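Dikham Folding Notes: white cloth subset

README, revised March

Summary

The subset covers one household task: taking a light white cloth from a loose heap to a long, narrow band on a table. It holds 2977 stills and a plain text log. Edith Escobar wrote the folding steps, and Nawal Fawzy did the labelling. The Stavitz subset (towels and tea towels) has its own README and uses a different label list.

Contents

stills/ 2977 files, sorted by stage
log.txt one line per fold, start and end time of day
labels.csv stage, cloth state, grip point, remarks
floor/ views with no cloth in them, kept for background checks

Room

The floor is beige carpet with a fine texture. Light on it is uneven, and the dark areas near the edges should not be labelled as stains or objects. Stand bases, posts and loose cable on the carpet take the label "floor item" with no further split.

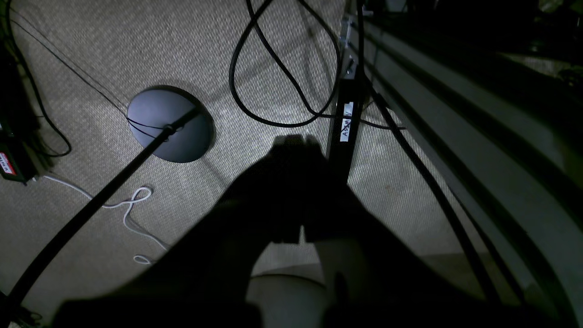

Folding is done on a long off-white table with a rounded edge. Contrast between cloth and tabletop is low. Annotators should work from the shadow under the cloth where the hem can't be made out, and mark the outline as "estimated" in the remarks column.

Cloth states

heap: no straight edge longer than a hand
spread: most of the cloth lies in one layer
band: folded lengthwise, long side at least three times the short side
band, bunched end: as above, with one end gathered or crumpled
held: some part is gripped; may be combined with any other state

A band with one bunched end is still a band. Early labels by Abdelilah Amrani put these under "heap"; 275 rows were corrected and carry the remark "AA fix".

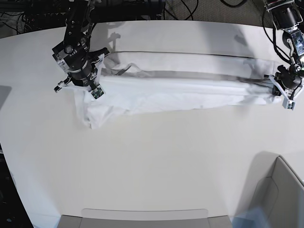 Garment type is left blank unless a collar, cuff or button is in view. A folded shirt and a folded plain cloth look much the same at this stage, and guesses made the column useless in the first release.

Grip points

Grip point is recorded as end, corner, mid-edge or fold. "Fold" applies when the cloth is pinched away from any hem. Thin fabric twists at the pinch and may let light through; record the twist under remarks as "gathered" and don't change the state.

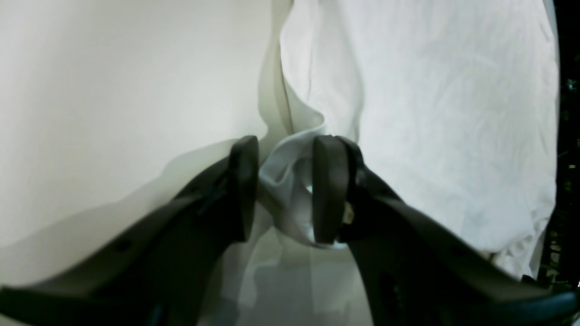
Fig. 3. Thin white fabric pinched at a fold, remark "gathered".

Known problems

Start times in log.txt are to the minute only.
The first 800 stills have no grip point.
Spelling of "grey" and "gray" is mixed in the remarks column. Search for both.

Contact

Moataz Radwan, Dikham. Please quote the row number when reporting a label.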